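Unitetti Tableware Pack - notes for evaluators

Last edited 5 May 2024 by Duarte Baptista

What this is

A README for the trial copy of the Unitetti pack, the simulated table-clearing episodes that Drornon sells alongside its grasp planner. We had the trial license for long enough to form an opinion. Drornon did not pay for this and did not see it first.

Contents

The trial copy holds 1,527 episodes in 3 splits: train, val and "showcase". The sales page does not mention the third one. It is a hand-picked set, and the success rate in the brochure is computed on it. If you want a number you can defend, throw showcase out and score on val.

Each episode folder has rendered wrist-view images, joint states, gripper width and a success flag. Everything is rendered. There are no real recordings in the trial, whatever the phrase "field-grade" is supposed to suggest.

What the grasps look like

Plates are the headline item, so we spent most of our time there. The planner likes a rim pinch: one finger on each side of the edge, with the plate tilted steeply over the wood-grain table. As a way to hold a plate it is reasonable. Whether it would survive a greasy plate in a real kitchen is a separate question, and the pack has no friction settings that would let you ask it.
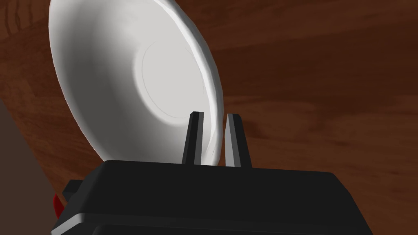
Coelho disagreed with me on this, and wrote in the review thread that a rim pinch is fine for sorting and stacking, that most buyers will retune friction on their own hardware anyway, and that I was marking down a starter pack for not being a finished product. Fair enough on the first point. I would accept the second if the price were a starter price.

Known problems

The success flag is set when the object leaves the table. It is never checked again, so a plate dropped on the way to the rack still counts as a success. We reported this in November and got a ticket number.

Gripper width is logged in meters in train and in millimeters in val. The loader does not warn you.

Table textures repeat. A model trained on train alone may learn the wood grain - test on a plain surface before you believe it.

Requirements

Python 3.10, the Drornon loader, and a license file in the root folder. The loader calls home at startup and fails without a network connection. Set the timeout to 10 seconds or it will hang.

Should you buy it

For a class or a first demo, maybe. We are staying with the Grirnitz set for now, mostly because its flags mean what they say. The license runs for 2 years and cannot be moved between machines, so ask for a longer trial before signing anything.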